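Lovisa Kristiansen on Folding, Cutting and Starting Over

Lovisa Kristiansen has been making cards since she was given a box of leftover scrapbook paper by an aunt. She now teaches a monthly class at Gorkness, a craft shop with a back room, and designs the occasional stamp set for Justidov. We spoke in August, when she was already working on birthday cards for the winter.

She makes most of her cards from a small stack of supplies. "I have 33 ink pads and I use maybe six," she said. "Gray, navy, two pinks, a green and a brown. I keep buying yellow and it never gets opened."

Her class is limited to people who have made fewer than a handful of cards. They start with scoring and folding, and they don't touch a stamp for the first half hour. "A crooked fold shows up in everything you do afterward," she said. "Your panel looks crooked, your greeting looks crooked, and you think you stamped it wrong."

For card bases she likes the heavy white stock from Boateng, cut in half and scored at the middle. She cuts the front panel slightly smaller than the base all around. Her die cutting machine is an old Lemex with a hand crank, which she has owned through 2 moves and one flood.

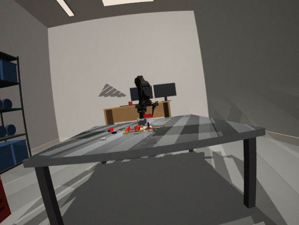 On pop-up cards

Kristiansen came to pop-ups late and says her first ones would not close. "I glued the tab right across the fold. I did that 3 times before I looked at what I was doing."

She now builds every pop-up in scrap paper first and opens and closes it a few times. Then she takes it apart and uses the pieces as a pattern. She writes the measurements on the scrap in pencil and files it in a recipe box.

On selling

She had an online shop for a while and closed it. Her total sales came to 3,973 cards, most of them thank-you cards in sets of eight. "I was making the same card all weekend," she said. "I still like that card. I just don't want to make it."

These days she mails her cards to friends and keeps a few plain ones in a drawer for neighbors who forget a birthday. Her next class covers envelope liners, and students should bring their own scissors.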